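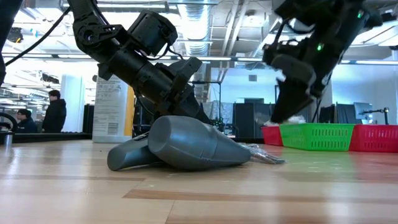
The gift registry should be the default for family celebrations, and hosts should stop apologizing for it. I have planned showers, anniversaries and one retirement lunch in Drindbridge, and the parties without a list all produced the same problem: duplicates, returns and a week of awkward messages.

The usual objection is cost. A list on Skamik can be capped by item price, and I set the cap at 200 dollars for a party of 538 dollars in total food and rental expense.

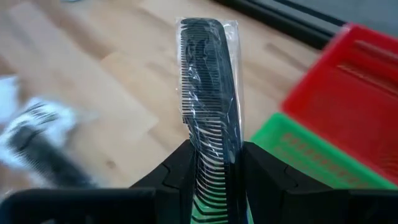
Guests who want to spend less can share an item, with up to 4 names on one card. Kornport does not allow this, and I would avoid it for that reason.

The second objection is that a list removes surprise. Surprise is worth little to a couple who must store a third slow cooker. Send the link with the invitation, on a separate line, and close the list after the event. Guests who prefer to choose their own gift will ignore it, and they should be thanked in the same way as everyone else.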